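Zasonton 42 Countertop Toaster Oven

By Urho Pelkonen | June 25, 2018
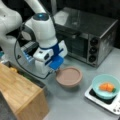 Zasonton 42, stainless steel, with a shallow bowl in dusty rose.

The Zasonton 42 is a countertop oven for toasting, baking and reheating. Three round black knobs are stacked on a vertical panel to the right of the door. The door has a tinted glass window and a horizontal handle bar.

Width: 395 mm
Accessories: wire rack, crumb tray
Clearance: 115 mm at rear and sides

Leave the top panel clear during use. Clean the steel with a damp cloth, wiping along the grain. Do not use abrasive pads on the glass. Replacement racks ship from the Malabanan warehouse in August.

The bowl is sold separately and is not oven safe.

4 comments | 42 shares

This site uses cookies. By continuing to browse you accept our cookie policy.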